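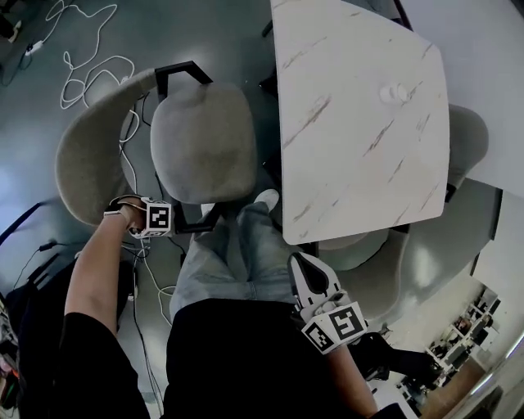
Upstairs wants it known that the fire door on the second landing has been propped open again, and that whoever owns the brick should come and get it. Noted. The brick is item 4.

Uvwood House, shared floors and stairwells
Quarterly safety walk-through, August, with comments
Marks used: OK, Fix, Watch, Again (meaning it was on the last sheet too)

STAIRS AND LANDINGS

1. Handrail, ground to first. OK.
Comment: Tightened in spring and still tight. Enjoy it.

2. Handrail, first to second. Fix.
Comment: The lower bracket has pulled out of the plaster. The rail will hold a hand. It won't hold a person who has missed a step, and that is the whole job of a rail. Longer screws, into the stud this time. The stud is to the left of where everyone thinks it is; there are 7 old holes in the wall to prove it.

3. Stair nosings. Watch.
Comment: Two are lifting on the top flight. Glued last year with something that described itself as permanent.

4. Fire door, second landing. Again.
Comment: Door closes and latches fine once the brick is out of the way. Brick removed to the basement. On the last two sheets the brick was also removed to the basement, and it has good knees, evidently. If the landing gets stuffy, open the window. The window works, see 5.

5. Landing window. OK.
Comment: Opens, shuts, locks. Model tenant.

6. Stair lighting. Fix.
Comment: Top bulb out. The timer gives you long enough to climb to the second floor if you aren't carrying anything and had a light lunch. Please lengthen it.

EXITS

7. Front door, opens from inside without a key. OK.

8. Rear door, opens from inside without a key. Fix.
Comment: Sticks at the bottom in damp weather. I got it open with my shoulder. A ten-year-old would not. Plane the bottom edge and repaint, in that order. Last time it was done in the other order.

9. Rear passage clear. Again.
Comment: One stroller, one folded clothes rack, one artificial tree in its box. The tree has been "going to the car" for three inspections. The passage needs to be passable in the dark by a person in a hurry and possibly in slippers.

10. Exit signs lit. OK.
Comment: The one by the rear door buzzes. It is allowed to buzz.

ALARMS AND EXTINGUISHERS

11. Smoke alarms, shared areas, test button. OK.
Comment: All sounded. So did the dog on the first floor. Apologies to the night-shift household, who were warned by a note under the wrong door.

12. Smoke alarm, laundry room. Fix.
Comment: Sounded, but faintly, like someone who doesn't want to bother you. Replace the battery, and if it's still shy, replace the alarm.

13. Extinguisher, ground floor. OK. Gauge in the green, pin and seal in place.

14. Extinguisher, first floor. Fix.
Comment: Full, sealed, in date, and hanging behind a coat. An extinguisher isn't a hook. Coat now on the newel post.

15. Extinguisher service tag. Watch.
Comment: Balogh put the tags on and the ink has faded so far that only the month can be read. Ask them to go over it in something stronger.

LAUNDRY AND BOILER

16. Dryer lint screen and duct. Fix.
Comment: Screen clean, thank you. Duct not. What came out of the first elbow would have stuffed a pillow. Book a proper cleaning to the outside wall. The quote from Wemham covers up to 200 inches of duct, and we are under that.

17. Washer hoses. Watch.
Comment: Cold hose has a slight bulge near the tap. Cheap part, expensive flood. I'd do it this month.

18. Boiler room, nothing stored within reach of the boiler. Again.
Comment: Paint cans. Fourteen shades of white between them, judging by the lids, and not one matches the stairwell. Moved to the outside locker. Label them or lose them.

19. Carbon monoxide alarm. OK.

20. Water meter reading, for the record: 3,433. No movement with all taps off, so no leak that the meter knows about.

OUTSIDE

21. Front steps. Watch. Hairline crack in the second step, same length as my pencil mark from last time.

22. Gutters. Fix.
Comment: There is a small tree growing over the Inari side. It looks healthy and must go.

23. Bin area. OK.
Comment: Lids down, path clear. Somebody has hosed it. I'm not asking questions.

24. Path lights. Fix. The sensor now believes it is evening from 2 p.m. onward. Turn it away from the hedge or trim the hedge.

BEFORE THE NEXT WALK-THROUGH

Items 2, 8 and 12 come first, please, then 17. The rest can be fitted in around people's lives. If you fix something, write it on the sheet in the hall with your unit number, even if it only took a minute, so I don't go and buy the part as well. We own three spare toilet flappers because of this.

Objections to the brick decision may be left in the hall box. The brick itself may not.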